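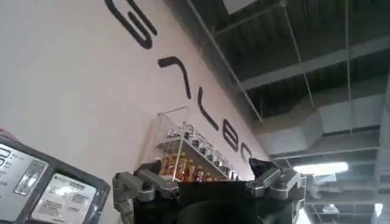
*Big black letters on the wall, little bottles in the clear case.*

# Pendum Laundry Room: stuff people ask me

Last updated 21/12/2018

I run the Pendum laundry room at 228 Mansilla Street in Drengate, and I get the same handful of questions at the door, on the phone and (my favorite) through the car window while I'm parking. So I wrote them down!

### Are the little bottles on the wall for sale?

Nope, they stay in the case. If you've run out of detergent, come find me and I'll sell you a one-load scoop for 50 cents. You're welcome to bring your own, too, and most of my regulars do.

### How long should I set the dryer for?

It depends what you've got in there. A few light things will be done way before a full load of towels, so start short and add time if you need it. I'd sooner see you come back for one more round than shrink a good sweater. Towels and jeans are slow, there's no way around it, and if you mix them with T-shirts the T-shirts just sit there cooking until the jeans catch up.

### Can I dry just two or three things?

Sure you can! I do it all the time with my own stuff. One thing I've noticed is that a tiny load likes to bunch up at the bottom and go around as one lump, especially if there's a sheet involved. Throw in a clean dry towel and it tumbles a lot better. Or stop it halfway, shake everything out and start it again.

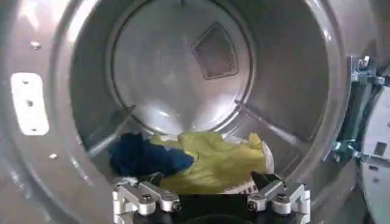 If you do add a towel, pick an old one that's been washed plenty of times. A brand new towel will leave fuzz on everything you own, and dark blue shows it worst of all – ask me how I know.

### Do I really have to sort colors for the dryer?

For the dryer, not so much. Once things have been washed and they aren't bleeding, I toss darks and brights in together and don't worry about it. The washer is where I'm fussy. Anything new and dark gets washed by itself the first couple of times, and I keep whites well away from it.

### Something came out with a greasy mark. Was it the dryer?

Sometimes it's the dryer, and more often it's a lip balm that rode along in a pocket. Please check your pockets! And run your hand around inside the drum before you load, because crayons and gum get left behind. If you find something sticky, tell me before you put your clothes in and I'll wipe it down while you use another machine.

### I think I left a sock.

You probably did. Look up behind the ribs in the drum first, small things like to hide there. If it's gone, I keep a lost-and-found basket and I clear it out at the end of every February. Last time I had enough single socks to fill a pillowcase.

### Can I pay with a Tekora card?

Yes, on every machine. You can load up to $300 on one, although I can't think why you'd want to. Coins still work.

### Do you wash and fold?

I do, drop off before noon and it's usually ready the next day. Put your name on the bag, please, and tell me if there's anything you don't want tumbled. I fold shirts in thirds. If you like them in half, leave me a note and I'll try to remember – no promises on a busy morning.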